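Shared Outlets at the Study Tables: A Report on Power Strip Use in the Amance Building

Diệp Bùi
Product and Interior Studies, Project 2
January 13, 2025

Background

The ground floor study room in the Amance building was refitted in September. The old fixed desks were taken out and replaced with long tables, and the wall outlets stayed where they were. Most of the seats are now too far from a wall outlet for a normal laptop charger to reach. The building office put power strips on the tables as a stopgap, and they have been there ever since.

My project looks at how students use these strips and whether a different type or placement would work better. I did not study the electrical supply of the building, which is handled by an outside contractor, Graltora. They answered my questions by email and asked me not to open or modify anything, so all of my work was done by looking, measuring and asking.

Method

I visited the room on 5 afternoons over the fall term, always between lunch and the end of the last class. At each visit I drew a plan of the tables and marked where the strips lay, which way the cords ran and which seats were taken. I also left a short paper form at the door asking what people plugged in and what bothered them. The building office gave me the door counter total for the term, which was 1,398 entries. That number includes people who came in and left again, so I use it only to show that the room is busy.

Types of strip

There are two types in use. The older one is a long black strip with the outlets in a single line and one switch at the end for everything. Students often turned the whole strip off by accident when they pushed a bag or a book against the switch. On two of my visits someone had put tape over it.

The newer type is white with light blue socket panels. Each panel takes either a plug with angled pins or a flat plug, and each has its own rocker switch below it. If one person turns off a charger, the neighbor's laptop keeps charging. The cord leaves the strip at the end, through a ribbed gray sleeve. 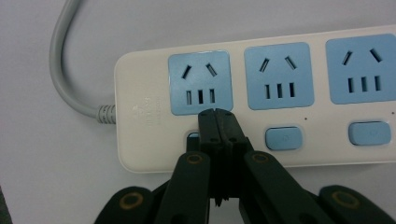

The forms showed a clear preference for separate switches. Students who had used both types mentioned the switches more often than the number of outlets, which I did not expect when I wrote the form. A few wrote that they did not know the switches were there and thought an outlet was broken. I noticed the same thing during one visit, when a student tried every outlet on a strip, gave up and moved to another table.

Large charger bodies are the second problem. A square charger can cover part of the panel next to it, and people then skip a panel to make room. I tried my own charger facing both ways. Turned away from the switches it leaves them free, but the body hangs over the side of the strip and tips it slightly.

Placement

The strips are not fixed down. At the start of the day the cleaning staff put them in the middle of the tables, and by late afternoon they have usually moved toward whoever arrived first. When a strip is pulled to one side, its cord goes tight across the table and the people opposite have to keep their papers clear of it.

With permission from the office I marked a spot for the strip on 4 tables using paper tape and left the others as they were. At the marked tables the strip was still on its spot at the end of most visits. At the unmarked ones it usually was not. This is a small test and I only ran it for 2 weeks, so I would not put much weight on it.

Cost

I compared a Nustine clamp-on holder with a cable tray from Sýkora. The holder is cheaper and can be removed without leaving holes in the table. The tray hides the cord better but has to be screwed in from below, and the office would need to approve that.

Recommendations

Replace the black strips with the type that has a switch for every outlet. Fix each strip at the center of its table with a removable holder, cord toward the nearest wall. Put a small label next to the switches so that new students know to check them first.

I would also repeat the tape test over a full term, including the exam weeks, when the room is fuller than it was during my visits.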